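Fleltisance Ediciones
@fleltisance · marzo de 2021

1/ Fleltisance Ediciones comunica la apertura de la convocatoria para su programa de residencias de traducción literaria, dedicado en esta edición a la narrativa fantástica de autoría contemporánea. Abrimos hilo con las bases.

2/ Podrán presentarse traductoras y traductores con al menos una obra publicada, en papel o en formato digital, por una editorial ajena al solicitante. No se admitirán traducciones autopublicadas como mérito único.

3/ Se conceden cinco residencias. Cada una comprende alojamiento, mesa de trabajo y acceso a la biblioteca de consulta, que reúne 3.322 volúmenes, en su mayor parte diccionarios, repertorios y primeras ediciones de género.

4/ La estancia es de 17 días naturales. No podrá fraccionarse ni trasladarse a otro periodo una vez publicada la resolución.

5/ Documentación que deberá adjuntarse:
— Muestra de traducción de un máximo de 5 páginas, con el original.
— Carta de motivación.
— Autorización del titular de los derechos, o constancia de haberla solicitado.

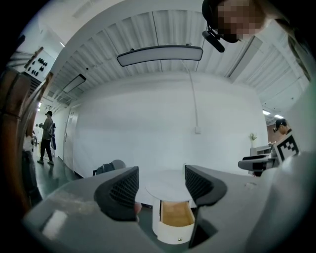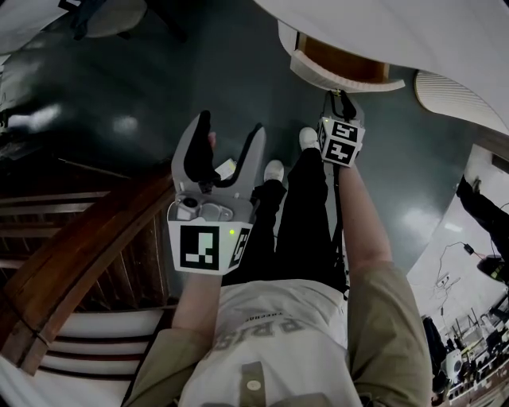 6/ CALENDARIO
El plazo concluye el último día hábil de este mes. La resolución se hará pública en este mismo perfil y las estancias tendrán lugar en noviembre.

7/ La valoración corresponde a dos lectores externos, que recibirán las muestras sin firma. Las solicitudes cuyo archivo contenga el nombre del candidato en el texto de la muestra quedarán excluidas.

8/ Las obras resultantes podrán optar a publicarse en la colección Dilex, dedicada a la novela fantástica traducida. La residencia no genera compromiso de edición para ninguna de las partes — el contrato, en su caso, se negociará aparte.

9/ Respondemos a una consulta reiterada: la saga Kastard ya tiene traductor asignado para todos sus volúmenes. Rogamos no enviar muestras de dicha serie.

10/ Se aceptan originales en cualquier lengua. Para combinaciones poco frecuentes conviene escribir antes a la secretaría del programa, que confirmará si dispone de lector. Las bases completas pueden consultarse en el enlace del perfil.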